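This site uses cookies to remember your settings. Accept | Manage preferences

Household Management 155
Unit 2: The Laundry Area
Course handout, Ocampo Adult Learning Center
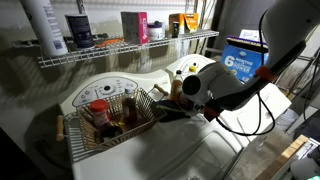
Fig. 1. Washer top with wire basket, and wall shelf over the machines.

Last updated: 4th October

Read this before the practical. Bring a pencil and the blank zone sheet.

1. Why tops of machines fill up

The top of a washer is flat, at waist height, and close to where people empty their pockets. In Fig. 1 a wire basket with wooden handles is on the washer, with a spice jar and a brown glass bottle inside it. A dark navy cloth and a clear bottle of amber-brown liquid are out on the machine as well. Kitchen goods end up in laundry areas in many homes, mostly where the two rooms share a door.

2. Zones

Sort the area into zones before you move anything.

Zone A, shelf: laundry products and closed containers.
Zone B, machine top: clear during a wash. The lid has to open all the way on a top loader.
Zone C, transit: one basket for things that belong in another room. Empty it at the end of each session.

Food items go to Zone C even if the jar is sealed. Cloths go in the wash or get folded.

3. Wire shelving

A wire shelf lets air through but small bottles tip between the wires. Put a liner under anything narrow. Boxes stand upright with the label out. Something laid flat across the wires, like the orange plastic item in Fig. 1, takes up the space of several upright ones.

Wipe the wires from back to front with a damp cloth. Do the wall under the shelf at the same time.

4. Practical

Work in pairs in Room 341. Fill in the zone sheet for Fig. 1 first, then for your own laundry area. Put a question mark next to anything you can't identify and do not open it. Reading: Bunddale workbook, page 49.

Comments

Nestor Macapagal: Is the zone sheet the same one we used in May? Mine has four columns.

Princess Salazar: Use the new one, three columns. Copies are in the tray by the door.

Nestor Macapagal: Got it, thanks. I don't have a shelf at home so I left Zone A blank.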